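Ribbed glass bowl and a countertop unit: which way does it sit?

ctroncoso
Moved into the new place in November and finally have the small black countertop unit set up, though at the moment it's living low, not on the counter. The counter is 32 inches long and most of it is taken up with storage containers. The question is about one piece: a clear ribbed glass bowl, greenish tint, round. No maker's mark that I can find. I want to know (a) whether ribbed pressed glass of this sort is safe in a hot cycle, and (b) how people handle it going in and out through a low front opening. I have chipped two bowls on rack edges before.

Constanza Troncoso

halfpitch
For (a), you can't tell from the tint. The green is iron in the sand. It shows up in annealed soda-lime and in tempered soda-lime alike. Look at the rim edge-on through two polarizing filters, or one filter and a laptop screen showing white. Tempered glass shows a banded stress pattern. Annealed glass shows little or none.

Without a mark I would treat it as annealed. That means no hot bowl into cold water, and none the other way.

drainboard_85
Disagree with being that cautious. I have run annealed bowls through a Grevance countertop unit for years. The water comes in cold and ramps up with the heater, so the glass heats along with it. The failures I've had were all mechanical. Glass touching glass, or glass touching a tine under spray pressure.

halfpitch
The ramp is fine. The end of the cycle is the trouble. People open the door at the hottest point, pull the bowl, and set it on a stone counter. That's a gradient across a thick base and thin walls, and ribs make the wall thickness uneven on top of it.

drainboard_85
Then wait 20 minutes. That's a handling problem. The glass is the same glass.

ctroncoso
I have one filter from an old camera kit and will try the screen method. On (b), any consensus?

m_escobedo
Both hands, on opposite sides, at the widest point below the rim. Don't hook a thumb over the rim. Stand directly over the opening with your feet close in so the bowl comes straight up, and keep the bowl level until it clears the rack. Most chips happen because the bowl is tilted to get past the front edge and the far side swings into the rack.

Also clear whatever is next to the opening first. Boxes, bins of wrap, anything you would have to step around while holding glass.

sill_and_sash
Two-handed is right for anything over 8 inches. For smaller bowls I use one hand spread inside the bowl and have never had an issue. The inside of the bowl can't hit the rack.

m_escobedo
The outside can, and with a hand inside you can't feel it coming. On ribbed glass a contact that would slide off a smooth wall catches on a rib. I would not do it.

sill_and_sash
Ribs also give you something to hold. It cuts both ways.

halfpitch
Ribs run vertically on most of these, so they help against rotation and do very little against the bowl slipping down. Agree with two hands.

ctroncoso
Filter result: faint, uneven pattern near the base, nothing banded. Reading that as annealed. I'll let it cool with the door shut.

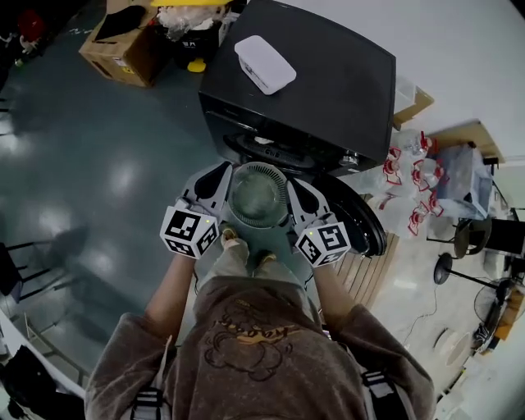

The bowl at the open front, one side each.

m_escobedo
That's the position I meant. Straight up from there. I would move the white plastic lid off the top before doing it, as it's at an angle and you'll be leaning over it.

drainboard_85
Are the bottles with the red caps staying on the slats? If that's a shelf, check the load. A liter of water is 1,000 grams before you count the bottle, and mine bowed at some 85 pounds.

ctroncoso
They are going in the pantry once it's unpacked. Lid noted.

halfpitch
One more on loading. Place the bowl face down and tilted a few degrees so the foot ring drains. Face down and dead level leaves a pool in the ring, and that's where the white film starts. Hard water makes it worse.

Comments (3)

Rarnia
Found this looking for the polarizer trick. It works with a phone screen too, but turn the filter slowly or you'll miss it.

glasswaredrawer
Two hands. Read the whole argument and still on the side of two hands.

pell_r
Is there a rack insert that fits low units? The Cirnix one I bought is too tall by half an inch.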